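Hunder Household Vocabulary List
Data card, version 2, revised 2026-07-22

Summary
The Hunder list is a plain-text collection of everyday words for rooms, furniture and household tasks, prepared for adult literacy courses. It contains 131 entries, each with a short definition and a sample sentence.

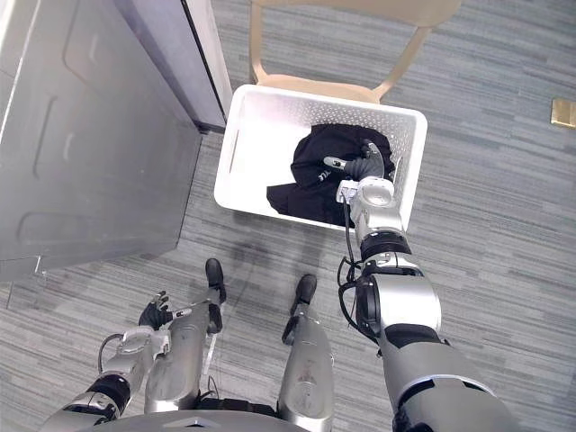
Sources
Entries were drawn from course materials supplied by the Clemau Learning Center and checked against the Skidex spelling tables. Regional terms are kept where both forms are in common use – "faucet" and "spigot" are listed separately.

File layout
The list is supplied as one tab-separated file with 3 columns: headword, definition, sentence. Compound terms are filed under their first word. A washing machine with its round door at the front is therefore entered as "front-loading washer," and the detergent drawer has an entry of its own under D.

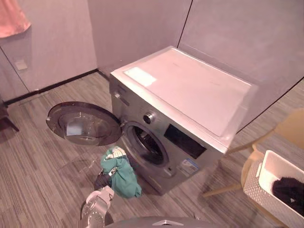 Known limits
Words for texture and finish are thinly covered, and more than 20 proposed entries remain under review. Teachers have asked for clearer guidance on near synonyms. "Ribbed," as of black rubber with rounded ridges, and "polished," as of a silver metal tip, are to be added in the next version. 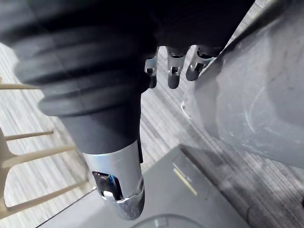 Definitions of "matte" and "scuffed" were revised in May. A smooth black surface without shine is matte; a metal rim with light wear is scuffed. Corrections should be sent to the Le Goff editorial office with the entry number.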